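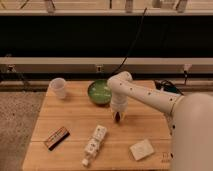

Household and shop-floor chores remain out of reach for single-arm machines working without supervision, according to trial results published by the Skedodholm test centre on February 16, 2025. The centre ran 1,401 attempts at 48 chores during January and recorded a completion rate of 70 per cent. Most of the chores were small ones. A cup standing upright, a green bowl and a bottle lying on its side all sit within reach of one white arm on a wooden tabletop, and picking up, moving and setting down objects of that sort made up the larger part of the programme. The remainder covered wiping, sorting, folding and shelf filling.

An attempt was scored as complete if the object finished in the stated place, undamaged and the right way up, within two minutes. An attempt was scored as failed if a person had to touch the object, the table or the arm. There was no partial score. The centre notes that this is stricter than the method used in its previous round, where one nudge from an operator was allowed, and that the two sets of results should not be compared directly.

The completion rate was not even across the list. Rigid items with a clear edge did best. Open bowls were generally lifted by the rim without difficulty. Thin plastic cups were picked up nearly as often but were more likely to be set down badly, usually because the fingers opened before the base was flat on the surface. Bottles lying on their side gave mixed results. If the arm closed on the widest part of the body the lift was normally sound, but a grip close to the cap tended to let the bottle swing, and a swinging bottle was rarely placed within the time limit.

Flat items did worst. A wrapped bar or a thin pad leaves little height for two fingers to close on, and the fingers have to come down very near the table without pressing into it. Stellorlow, which supplied the control software for the trial, had set a minimum clearance above the work surface to protect the gripper. The centre reports that this setting alone accounts for many of the failed attempts on flat goods. Stellorlow has since lowered it. No repeat figures are available.
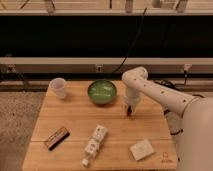 Gripper over the open part of the table, with the bar, the bottle and the sponge nearer the front.

Spacing also mattered. Objects set well apart, with bare table between them, were handled far more reliably than the same objects placed side by side. In the crowded layouts the arm often knocked a neighbouring item on its way down, and under the rules a toppled cup counts as a failure even if the intended object is moved correctly. The report points out that kitchen worktops and stockroom benches are seldom laid out with gaps, and it gives the crowded result separately for that reason.

Wiping was judged by a different rule. The sponge had to be picked up, drawn across a marked patch and put back. The arm could usually do the first and last steps. The middle step depended on keeping a steady downward force, and the force readings drifted over the length of a stroke, so that the far end of the patch was often missed. Folding was attempted with small towels only. The report gives it a single paragraph and recommends that it be left out of the next round until the grasping of cloth corners has improved.

The shop-floor part of the programme was run with the Vũ grocery chain, which provided a list of tasks drawn from evening stock work. These included facing up a shelf, turning a bottle so that its label looked outwards, and putting stray goods back in the correct tray. Sorting into trays went well. Turning labels did not - the arm could rotate a bottle, but it had trouble telling from one side how far it still had to turn.

Small objects were a late addition. Items no bigger than a fingertip were included after the chain asked whether an arm could clear a bench of loose bits at the end of a shift. The fingers could hold such pieces once they had closed on them. Finding them was harder, particularly dark pieces close to a shadow.

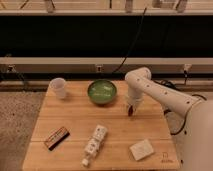 Dasside disputes the use of one overall percentage. The equipment maker said in a written comment that a rate averaged over easy and hard chores tells a buyer very little, and that it would prefer each chore to be published with its own rate, the layout used and the time taken. It added that a two-minute limit is generous for moving a cup and far too short for wiping a worktop, and that the centre should set limits by task.

The centre accepts the point on time limits and says task-by-task tables will be released with the raw logs. It is keeping the overall rate as a headline measure.

On cost, the report is brief. A person is still needed close by to reset the table and deal with failures, and the saving in labour is therefore small at the present rate. Vũ has not placed an order and says it will look at the tray-sorting task again when the next results are out. Skedodholm plans to use the same chores, without the towels, and to add a second table height.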